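I've been cooking lunch in an office for long enough now that people ask me for tips, and I keep giving the same ones over and over, so I'm writing them down. We don't have a kitchen at Ridport. We have a sink down the hall, a fridge that hums, and one electric pressure cooker that has fed more people than my stove at home ever did (chili, mostly, and a lot of lentils). If your place is the same, a plain room with desks and outlets, most of this should work for you too.

## Find your light before you find your outlet

I used to set up wherever there was a free plug, and then I'd be squinting into the pot trying to tell whether the onions were brown or burnt. Office light is funny. Long bright tubes straight overhead are great for chopping and reading labels, and not nearly so great for judging the color of food. Hanging lamps are prettier, but they light up a small patch and leave your hands in shadow if you stand on the wrong side. I like to chop under the bright ones and serve under the pretty ones, if the room gives you both.

Look up, too! Anything that blows steam should go under open ceiling with plenty of height, well away from detectors, cable runs and low-hanging shades. Ask whoever runs the building where the detectors are. Mine sent me a plan by email and I taped it inside the supply cabinet.
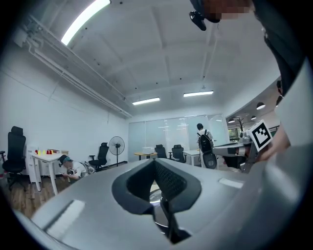

## A round table is better than a desk

People always want to put the cooker on the end of a desk. Don't! Somebody's notebook will end up under it, and then somebody's sleeve will end up on the lid. Give it a table of its own. I'm fond of a round one because you can get at the pot from any side, and when lunch is ready everybody naturally makes a loop around it.

A few habits that have saved me grief:

- Set the cooker in the middle, so the handles don't stick out past the rim of the table.
- Turn the steam valve away from chairs and toward the emptiest bit of room.
- Put a folded towel or a cork mat under it if the tabletop is light colored. Tomato gets everywhere.
- Keep a clear spot next to it for the lid. You'll want it the second you open up.

## Bag your dry stuff at home

This is my favorite one. I measure everything the night before and bring it in clear bags - rice in one, lentils and spices in another - so there's no juggling jars at work. For rice I go with 130 grams for a hungry person and a bit less for the ones who claim they "already had a big breakfast." Clear bags beat boxes for me because I can see what I've forgotten.

The catch is the empties. A crumpled bag next to the cooker looks like trash and gets tossed, even if there's still a handful of something in it, and I've lost good split peas that way. Clip it shut and write on it, or finish it off. 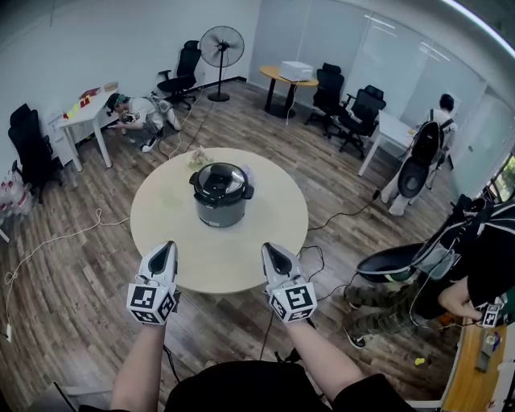
*The cooker on its round table, lid on, with a bag just behind it.*

## Cords, cords, cords

White cords on a wood floor are easy enough to see when you're standing still and thinking about them. With a bowl of soup in each hand, not so much. Before I plug in I walk the path from the table to the chairs and move anything that crosses it. If a cord has to cross, I tape it flat the whole way along (little bits of tape every so often just make a row of tiny tripwires).

Also, pressure cookers want their own wall outlet. Mine goes straight in the wall, and I don't let it share with the fan or the Kimaro kettle. Maribel Urrego upstairs plugged all three into one strip back in August and took out the printers for an afternoon. She still brings it up before I can.

## Air the room early

Start the fan before you release the steam, and point it toward a door or a window you can open. Once curry has settled into the chairs you're stuck with it until morning. A pedestal fan is nicer than a desk one because you can set it back against the wall, out of the way, and it still moves plenty of air.

I let the pressure drop by itself whenever there's time. It's quieter, the beans stay whole, and you don't get that big whoosh in the middle of someone's phone call.

## Where the drinks go

Water bottles live on the floor against the wall in a lot of offices, and I don't mind that, but bunch them together so they can't roll. I try to keep them well away from wherever the cooker is plugged in. If you've got a spare drawer cabinet, use the bottom drawer for cups and spoons and leave the desktop for people who are working.

## Cleaning up without a kitchen

Wait until the pot is properly cool, unplug it, then carry just the inner pot to the sink. Leave the heavy base where it is. The rubber ring comes out every time, and I wash it with plain dish soap and hang it on a hook overnight. I keep two, one for savory and one for oatmeal, after a batch of cinnamon oatmeal that tasted strongly of cumin. Þröstur Hedegaard ate two bowls of it anyway and asked for the recipe.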